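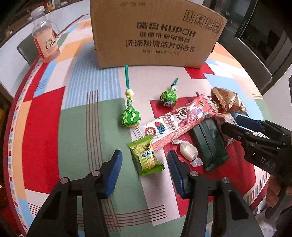 The Skitport with a patterned cloth on it and the snacks out.

Skitport round dining table review

By Babar Jafri
Last updated: July
80 shares | 14 comments

The Skitport is a round table made by Prerkwood. It costs £200 and comes in one size, 100 cm across, with a single central leg on four feet. I bought mine to replace a square table with a leg at each corner, which took up more of the kitchen than it should have. Delivery to Drilteden was free.

It arrived flat in one box. The top is heavy and I needed help getting it up the stairs. Putting it together took me most of an evening, mainly on account of the instructions, which show the feet upside down in the second drawing. All the bolts were there. The Allen key supplied is soft and had started to round off by the last foot, so use your own if you have one.

Four people can eat at it comfortably. Five will fit if nobody minds elbows, and the central leg means you can put a chair anywhere. The feet stick out further than I expected and I still catch my toes on one of them. Two have screw adjusters underneath, enough to stop it rocking on our tiled floor.

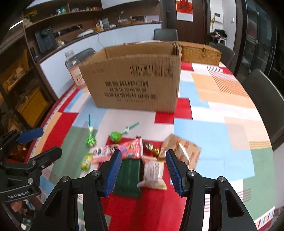 The top has a clear lacquer that deals well with tea and juice but badly with heat. A pan set down for a minute left a pale ring in the first week. Prerkwood's leaflet says to use a mat, in small print on the back page. I have had a tablecloth on it most of the time since, and for anything warm I put down something folded, like the dark green cloth lying there with the snacks. The ring faded a little with furniture oil and hasn't gone completely.

The edge is rounded over, so a cloth hangs without a sharp crease and small children can run into it without much harm. It also means a clamp-on lamp or mincer won't grip properly. If you need to clamp things to your table, look elsewhere.

I also looked at the Siu, which is the same width and almost £80 cheaper. The one in the shop wobbled when I leaned on it, and its top is in two halves with a join down the middle that collects crumbs. It does fold in half for storage, which the Skitport doesn't.

After five months the bolts have needed tightening once. There is no creak. I would like a better finish at this price and a longer guarantee than the one year you get. For a small kitchen where the table stays put, I'd buy it again.

Good: steady, easy to sit round, rounded edge
Bad: marks with heat, poor instructions, feet stick out

Score: 80 out of 100

14 comments | Share this review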